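Setting a Reorder Point for Imported Parts

Updated July 29, 2019, by Sze-wing Lo

A reorder point is the stock level at which a new purchase order goes out. Set one for each part number and each supplier.

1. Find daily usage
Divide the units used over the last quarter by the number of working days. The Ocampo line uses 70 connectors a day.

2. Find the lead time
Count working days from order to receipt, including customs. Use the slowest recent delivery – the quoted time is often too short. Keep the supplier's phone number with the part record.
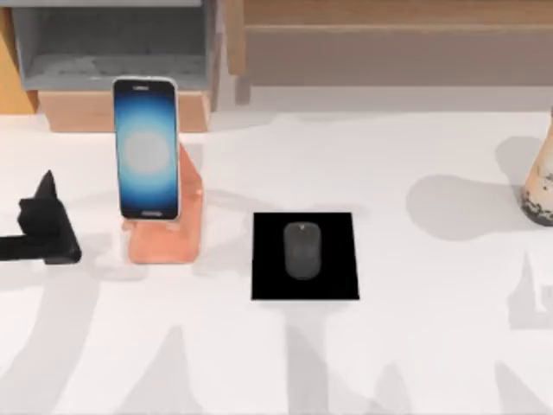 3. Add safety stock
Multiply daily usage by the days of delay you want to cover. Parts shipped through Ingate need more cover in September, when port traffic rises. For brackets from Horkorthorpe we hold 360.

4. Calculate
Reorder point = (daily usage x lead time) + safety stock. Enter the result in the Minimum field and save.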